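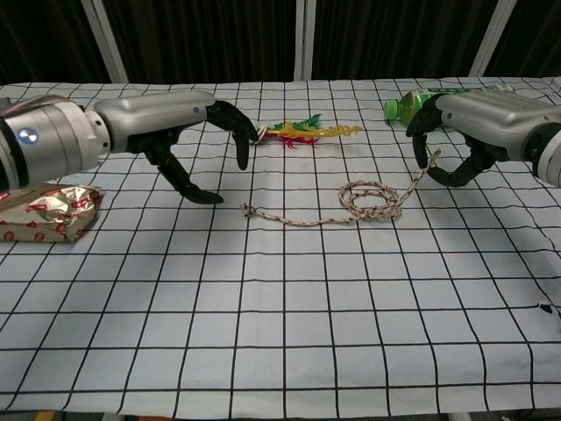
Cahier d'atelier, table à nappe quadrillée
Septembre, samedi, reprise à 9 h

Objet : état de la nappe, repassage, tenue des plis, rideaux du fond, rangement des objets. Suite de l'entrée de B. Wunderlich sur le lavage.

1. Nappe

Nappe blanche, quadrillage noir imprimé, trait fin. Fournisseur Holzer, coupon livré par Prorley. Pas nominal du quadrillage : 203 mm. Grammage annoncé : 301 g/m², non vérifié, la balance de précision étant toujours chez Edeltraud. À la main, le tissu paraît plus léger que le coupon précédent. À peser dès que possible, sur une chute et non sur la nappe entière.

Tissu encore légèrement froissé sur la table. Les lignes ondulent, surtout vers le fond. À l'œil, on croit d'abord à un défaut d'impression. Contrôle à la règle métallique, tissu tendu à la main sur une seule case : les côtés sont droits et l'écart au pas nominal reste inférieur à deux millimètres. L'ondulation vient donc de la pose. Pas de réclamation à faire auprès de Holzer.

Équerrage : mesuré par les diagonales sur une case proche du bord avant, puis sur une case du fond. Bord avant correct. Au fond, une diagonale est plus longue que l'autre de trois millimètres avant tension, et l'écart disparaît presque après. Le biais du tissu travaille dès qu'on tire par un coin. Consigne : tirer par les lisières, à deux personnes, jamais par les coins.

Retrait au lavage : Birgit avait noté un retrait sensible dans le sens chaîne et rien de mesurable dans le sens trame. Je retrouve la même tendance, mais les points de mesure ne sont pas les siens. Il faudrait marquer une fois pour toutes les cases de référence, au fil et non au feutre. Le feutre dit textile employé en essai a migré au repassage et laissé une auréole grise sur la chute témoin. Chute conservée dans la pochette du cahier.

2. Repassage et pose

Essai A, fer sec, nappe repassée sur planche puis transportée pliée. Résultat mauvais : les plis de transport marquent autant que les plis d'origine. Abandonné.

Essai B, fer vapeur, nappe repassée sur planche puis roulée sur tube carton. Nettement mieux. Reste une ligne de pression à l'endroit où le tissu était pris sur le tube. Narayanan propose un tube de plus gros diamètre. Il y en a un à Fudelcombe, long assez, à rapporter au prochain aller-retour.

Essai C, défroisseur vertical directement sur la table, nappe en place. Vingt minutes pour l'ensemble, remplissage du réservoir compris. Les faux plis courts partent, les grandes ondulations restent. La vapeur détend le tissu, qui se repose là où il veut. En outre le plateau prend l'humidité. Essuyé, puis nappe relevée pour laisser sécher dessous. À ne pas refaire sans intercalaire.

Essai D, molleton sous la nappe. Uthai avait une chute de molleton gratté, posée face grattée vers le haut. La nappe ne glisse plus et les petites ondulations s'atténuent. En revanche la surface devient souple, et un objet à base étroite penche. Gebhard est contre, pour cette raison. Je suis d'accord pour les objets hauts. Pour les objets plats, aucune différence constatée.

Retenu à ce stade : tube, pose à deux, pas de molleton. Les ondulations résiduelles sont acceptées. On ne cherche pas une surface plane au sens de la métrologie, on cherche une nappe dont on puisse lire les cases.

Question laissée ouverte par Edeltraud : faut-il lester les bords ? Elle a cousu un ourlet lesté sur un échantillon, avec le cordon plombé des rideaux. Tombé très propre. Mais le cordon tire le tissu vers le bas et déforme la première rangée de cases, celle qu'on utilise le plus. Essayer un cordon plus léger ou un lest discontinu. Elle s'en occupe.

3. Repérage par cases

Le système de lettres et de chiffres n'est pas appliqué de la même façon par tout le monde. Gebhard compte depuis le bord avant, Uthai depuis le fond. D'où les contradictions dans les feuilles de placement de la semaine. Convention adoptée à compter de ce jour : origine au coin avant gauche, lettres de gauche à droite, chiffres de l'avant vers le fond. Les cases incomplètes en bordure ne reçoivent pas de repère. Un objet à cheval sur une ligne est noté dans la case qui porte la plus grande partie de sa base. En cas de doute, noter les deux, séparées par une barre oblique.

Les anciennes feuilles ne sont pas corrigées. Elles portent désormais la mention « ancien repère » en haut à droite.

4. Objets

Petits objets ménagers regroupés dans la moitié du fond. Le jouet coloré sert de repère central. Le paquet en papier métallisé or et crème, à petits motifs rouges, se place au bord gauche.

Remarque sur ce paquet. Le papier est froissé, et les plis renvoient la lumière. Sous l'éclairage, les reflets changent dès qu'on le déplace un peu. Il n'a pas de vraie face d'appui : forme à peu près rectangulaire, bosselée. On ne le retrouve jamais deux fois dans la même assiette. Pour la fiche de placement, indiquer seulement la case et le sens du grand côté, sans angle. Toute précision supplémentaire serait fausse.

Ne pas le lisser pour le rendre plus régulier. Un papier de ce genre garde la trace de chaque manipulation et on perd la comparaison avec les fiches antérieures. S'il se déchire, le remplacer et ouvrir une nouvelle fiche. Pas de ruban adhésif.

Jouet : dépoussiérage au chiffon microfibre légèrement humide, séchage à l'air. Pas de solvant. L'alcool isopropylique essayé par Narayanan sur un jouet du même bac a terni la peinture par endroits. Le jouet en question est retiré du lot.

Rangement : bacs sous l'étagère du couloir, un bac par famille. La liste du contenu est collée à l'intérieur du couvercle, et c'est elle qui fait foi. Celle du bac n° 51 n'est plus à jour, Birgit la reprend lundi.

5. Rideaux et fond

Rideaux sombres, presque noirs, en plis verticaux. Référence Kadham, même lot que ceux du local voisin. Montants verticaux clairs apparents entre les pans. Le contraste est fort, et l'œil y va avant d'aller à la table. Deux solutions discutées.

La première est de rapprocher les pans jusqu'à couvrir les montants. Il faut plus de largeur de tissu, donc un pan de plus, ou moins d'ampleur dans les plis. Avec moins d'ampleur le rideau bâille et laisse passer la lumière.

La seconde consiste à habiller les montants d'une gaine du même tissu, fermée par velcro. Edeltraud estime la couture à une demi-journée. Il faut vérifier que la gaine ne gêne pas les fixations hautes. C'est ma préférence, elle laisse les rideaux tels quels et se démonte.

Une troisième idée, peindre les montants, est écartée. Ils doivent rester démontables, et une peinture s'écaillerait aux serrages.

Distance entre le bord arrière de la table et le rideau : environ 51 cm, variable selon le tombé des plis. En dessous, le tissu touche la nappe dès qu'on ouvre la porte, et des fibres noires se déposent sur le blanc. Brosse adhésive à passer sur le fond de la nappe avant chaque mise en place. Les rideaux eux-mêmes sont à aspirer, embout brosse, du haut vers le bas. Dernière aspiration non notée au cahier. Merci de le faire à l'avenir, même d'un mot.

6. Taches et entretien courant

Tache relevée près du bord avant d'une autre nappe du même coupon, jaunâtre, origine inconnue. Savon de Marseille, eau tiède, tamponnement par l'envers. Partie en deux passages. Le trait noir n'a pas bougé. Essai de tenue du noir sur chute : frottement à sec sans transfert, frottement humide avec un léger gris sur le coton blanc. Donc tamponner, ne pas frotter.

Lavage en machine : cycle délicat, essorage minimal, pas d'adoucissant. L'adoucissant rend le tissu glissant et les objets se décalent au moindre choc contre la table. Séchage à plat ou sur barre large. Le fil à linge laisse un pli que ni le fer ni le défroisseur n'enlève entièrement.

7. Reste à faire

Tube de gros diamètre à rapporter de Fudelcombe (Narayanan).
Ourlet lesté, variante plus légère, et patron de la gaine des montants (Edeltraud).
Fils de repère sur les cases de référence (Birgit, avec moi pour les mesures).
Pesée d'une chute, à comparer aux 301 g/m² annoncés.
Demander à Prorley s'il reste du coupon. S'ils changent de lot, le pas du quadrillage est à recontrôler avant la coupe.
Feuille de placement vierge avec la nouvelle convention, à afficher au mur côté porte (Uthai).

Ajout, 16 h 40. Pose refaite avec Gebhard selon la consigne, par les lisières. Bord avant net. Au fond, une ondulation subsiste toujours au même endroit, à droite du milieu. Nappe retournée bout pour bout : l'ondulation se retrouve à la même place sur la table et non sur le tissu. Le plateau est donc en cause. Passé la grande règle, on voit un jour sous elle à cet endroit. Cale de carton mince sous le plateau, côté piètement, sans effet visible. À reprendre avec le niveau long.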